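25/08/2018

Second day of heat retention runs on the Vorklow flask, the 12 oz size. Filled at 7:40 with water straight off the boil, lid torqued by hand, left on the cork mat away from the window. Room held steady until lunch, then climbed when the sun came around to the back wall. I should have closed the blinds at noon and did not, so the afternoon readings carry an asterisk in the log.

The lid is the weak point. Yesterday I ran the same flask with the stock gasket and it lost heat faster than the Sestcombe, which has a thinner wall and ought to do worse. Today I swapped in the softer gasket Leandro Prieto cut for me. The curve is flatter through the first four hours. After that the two runs track each other closely, and I can't separate the gasket from the warmer room. Needs a repeat with the blinds down.

Weighed the Vorklow dry, no lid: 256 grams. The spec sheet gives a lower figure, but it does not say whether the base ring is included. Wrote to Ohemaa Akpalu to ask. Also asked whether the base ring is glued or pressed on, because I would like to take one off and look at the seal-off point underneath.
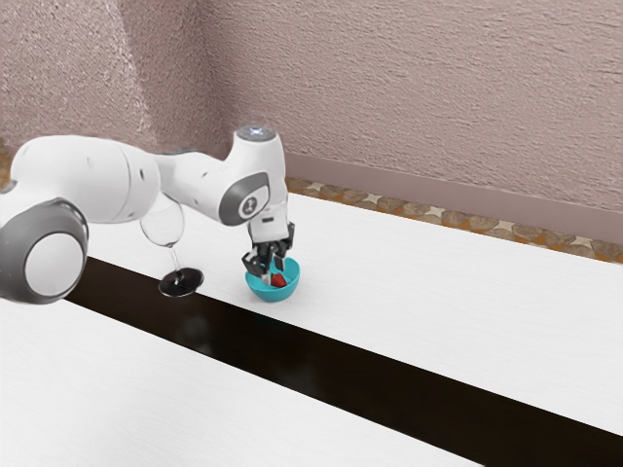
Turquoise bowl and stemmed glass, white tabletop.

Condensation test on the Kusus tumbler in the afternoon. Ice to the shoulder, cold tap water to the line, set on blotting paper, paper weighed before and after. No gain on the paper after three hours. A faint ring showed where the base meets the wall, gone when I wiped it, and too little for the scale to register. The slide lid leaks when the tumbler is on its side. It is sold as splash resistant and makes no claim beyond that, so I noted it and moved on.

Nkrumah Appiah called at 3:15 about the Quartey order. The distributor wants the wide mouth bottle in the matte finish and will not take the gloss. First batch is 989 units. He asked if the matte coating holds up in a dishwasher. I told him I have 8 cycles on one sample with no change at the neck and slight dulling at the foot, and that one sample is not enough to print anything on a box. He would like a statement by the end of the month. I said he could have the data by then and write the statement himself.

Threads on the wide mouth are still too coarse. One turn and a quarter to seat, and it cross-threads if started at an angle. Fuseini Quansah's drawing from January shows a finer pitch, which was dropped for tooling cost. Pulled the drawing out again and put it on top of the pile. 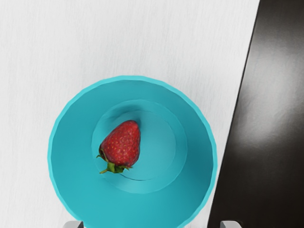
Strawberry in the bowl, from overhead.

Emptied the Vorklow at 7:40 in the evening. Final reading was above yesterday's, by less than I had hoped after the morning. Flushed it, left it upside down on the rack with the lid off. The gasket had taken a slight set on the inner edge. Measured it with the calipers and will measure it again tomorrow to see if it comes back.

Probe two reads low against probe one by a constant amount. Checked both in ice water before packing up. Corrected in the log, did not adjust the probe.

Ohemaa Mensah has the good scale until Tuesday. Used the old one all day, which drifts if the door is open, so the door stayed shut and the room was unpleasant by five.

To do: blinds, repeat gasket run from a cold flask, six more dishwasher samples in matte, find the missing Sestcombe lid.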